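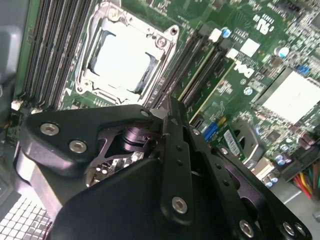

Progress report, Skunum Workstation Reuse Program
Prepared for: Osmont Fund
Saturday, January 15, 2022

Dear program officer,

This report covers the work since August, when the first part of your grant arrived. The purpose stays the same: to take retired office workstations, check them, and pass them on to training centres in our region.

We have received 136 computers until now. The biggest group came from Horard, which closed one of its design offices, and nearly all of these are Dell workstations. Of the total, 121 are opened, cleaned and checked at the board level. The others are still on the shelves at the back of the workshop.

The checking takes more time than we wrote in the application. We planned to start each computer first and open it only if there was a problem. After the first weeks we changed the order. Now every case is opened before power is connected, and we look at the processor socket, the memory slots and the capacitors. A bent pin in the socket is easy to miss, and it can cost us a whole board. When a board has no processor, the cover stays on the socket until we have one to install.

So far 17 boards did not pass. Most of them had socket damage. We keep these for heatsinks, latches and other small parts.

Memory is our main difficulty. Many computers came to us without any modules, and the used ones are expensive at the moment. Our supplier Benkirane has promised 172 modules, but the delivery was moved two times already. We ask your permission to use the money left in the transport line for buying a smaller quantity locally.

For the next period we plan to finish the remaining cases, install the memory and begin the long tests. The spending table and copies of the receipts will follow in a separate message.

With regards,
Skunum workshop team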